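Zidstead Savers' Club: how the first half went
Progress report to the Wiston Community Credit Union, from Alfie Tunstall, branch lead, Zidstead

Hello all. You asked for a page on where we are with the money you gave us for the Savers' Club, so I've tried to keep it to a page (you know me, though).

The headline is that we now have 166 people paying in every month. When we opened the doors in June I'd have been pleased with half that! Most of them heard about it at the counter, a fair few from the leaflet that went out with the bus timetables, and the rest were dragged in by a sister or a neighbour. The smallest regular payment is £9 a month and it has never missed, which made my week when I ran the list.

The school branch took longer than I'd promised. We'd planned to be in Plelholm Primary by the start of term, but the paperwork for children's accounts came back twice, once for the wrong form and once because I'd signed in the box meant for the head. My fault, sorry. We're in now, every lunchtime session has been busy, and 39 of the 166 are Plelholm children with a parent as second signatory.

The matched bonus is what people ask about most. Anyone who pays in for six months running gets £10 added to their account, and the first lot of those go out with the next statements. I've set the money aside in its own account so it can't get muddled with the day-to-day spending, and Wiston can have a look at that whenever you like.

Spending is a touch under what we'd planned. Printing came in cheaper, the second-hand passbook printer is behaving itself, and we haven't yet used the training money. I'd like to carry that over if you're happy, as two of our counter staff want to do the debt advice course and it doesn't run again until spring.
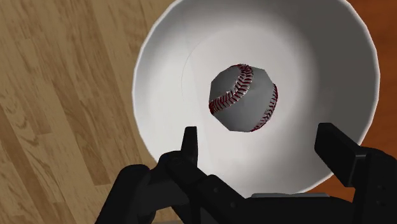

What happens to the bonus if somebody misses a month?
They keep everything they've saved, and the six months simply start again from their next payment.

I've had that one so often that it's going on the front of the new leaflet. A couple of members have asked whether we could allow one missed month, for people whose hours go up and down, and I'm rather in favour. It would cost us a little more in bonuses, but I think we'd hold on to more savers. Could we talk about it when you're next over?

Still to do before the final report: the evening opening at Zidstead (6pm to 8pm, to begin with), the members' survey, and getting the balance-by-text service working for people on older phones.

Thanks again for backing us, and do ring if anything here needs more detail.

Alfie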